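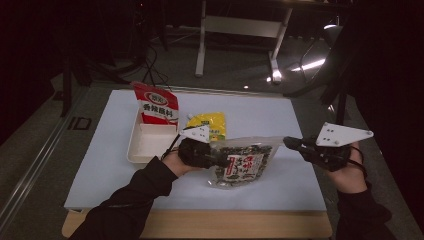

Sketesier Hot Pot Base, Spicy
Brand: Drullport Pantry
Stock code: 374

$6.40 a bag, or 26 dollars for five if you have friends, or no friends and a large freezer.

A hot pot base is most of a dinner party in a bag. You add water, light the burner, and everyone cooks their own tea while you take the credit. The Sketesier is a beef tallow base with dried chillies, fermented beans and enough Sichuan pepper to make your lips file a complaint. The supplier calls it medium. Our whole Ridgeway shop disagrees, and we have taken to ordering milk.

Half a bag to a litre of water suits most people. The full bag to 1000 mL is for show-offs.

Flavour: spicy, numbing, a bit smoky
Serves: four, or two who skipped lunch
Storage: cupboard until opened, then fridge, well away from the butter
Contains: soy, wheat, sesame

Goes well with
Jarkora fish balls, frozen
Sweet potato noodles, wide
Sesame dipping sauce

Delivery
Free on orders over $64. Under that it's a flat $9, which we know is more than the soup. Pick-up from Ridgeway costs nothing except finding a park.

Returns
Unopened bags only. "Too hot" is not a fault. Red splashes on a favourite white shirt are between you and your dry cleaner.

Price last updated 14 June 2019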